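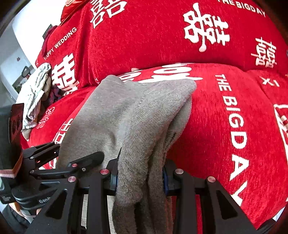

**Jiahui Tian**

**Washer stops before final spin, drum left part full, display shows E3**

Opened August 31, 2018
Machine: Stasell front loader, cold fill only, installed in the hall closet
Cycle counter at time of opening: 1,740
Status: closed, see last entry

### Original report

The machine washes and rinses normally. At the end of the last rinse the pump runs, the drum turns slowly a few times, and then everything stops with E3 on the display. The door stays locked. Pressing Start again gives another try at draining and the same code. If I select Drain Only, the water goes out and the door opens, but the load has not been spun.

It fails on Cotton and on Mixed. It does not fail on Quick. Towels and bedding are the worst. A load of shirts went through without a fault this morning.

The manual gives E3 as "water not drained in time" and says to clean the filter. I cleaned it before opening this ticket. There was lint in it and one collar stay. No change.

### Reply – Prasetyo Sitompul, Stasell support

Please answer the following so we can narrow this down:

- Does the pump sound change when the fault comes up, or does it run at the same pitch until it stops?
- How high above the floor does the drain hose enter the standpipe?
- Is the hose taped or sealed into the pipe?
- Has anything been changed on the plumbing since the machine last worked correctly?

Please also run the service drain test. With the machine off, hold Temp and Start together until the display shows "d", then press Start once. The machine fills to the low mark and times its own drain. Send the number it shows at the end. A good result is under 90.

### Reply – Jiahui Tian

Pitch goes up a little and there is a gurgle, then it stops. The hose goes in a bit above the top of the machine. It is pushed into the pipe with a rubber collar, so I would call that sealed. The collar was fitted when the kitchen sink was connected to the same pipe. That was at the start of August. I had not linked the two, but the first E3 was after that.

Drain test result: 184.

Ran it again with the kitchen tap closed and nothing else draining. Same number.

### Reply – Prasetyo Sitompul

184 is well out of range but the pump is moving water, so I do not suspect the pump yet. A rising pitch with a gurgle usually means the pump is pulling air. Two causes fit:

1. The sealed collar stops air from entering at the top of the standpipe. The hose then siphons, the pump loses its prime, and the pressure sensor reads the water level as unstable.
2. A partial block between the tub and the pump, ahead of the filter.

Please check the first one before opening anything. Pull the hose out of the collar, rest it loosely in the pipe with an air gap, and hold it in place with a cable tie. Repeat the drain test and stay near the machine in case the pipe backs up.

### Reply – Jiahui Tian

Done with the collar removed. Result 121. Better, still out of range. No backup in the pipe.

Ran Cotton with a full load of towels. E3 again, but later in the cycle. It got as far as the first short spin.

### Reply – Xuelian Shi, Stasell support (second line)

Taking over from Prasetyo. The drop from 184 to 121 shows that the collar was part of the problem. Leave it off.

Next step is the sump hose, the ribbed rubber one between the tub and the pump housing:

- Unplug the machine and close the water valve.
- Drain through the small hose behind the filter flap.
- Remove the lower front panel, 3 screws.
- Release the spring clamp at the pump end and lower the hose into a tray.
- Feel inside the hose as far as the tub outlet. There is a loose plastic ball in there on this model. It belongs there and must go back in.

Do not run the machine with the panel off.

### Reply – Jiahui Tian

Found it. A baby sock was folded over the ball, with a mat of gray lint behind it. Removed both, rinsed the hose, put the ball back, refitted the clamp with the ears facing down as before. One panel screw was already stripped and turns without gripping – the panel holds with the other two.

Drain test: 62, then 61.

### Reply – Xuelian Shi

Both are normal. Please run the machine as you usually would and report back after several heavy loads. A replacement screw will be posted.

### Closing entry – Jiahui Tian

9 loads since the repair, four of them towels or bedding, all on Cotton. No E3. Final spin reaches full speed each time. Drain test before closing: 62.

Hose is still held with the cable tie. The plumber wants to fit a vented adapter from Rirura in place of the rubber collar. If the test number changes after that I will open a new ticket and refer to this one.

Screw received, fits.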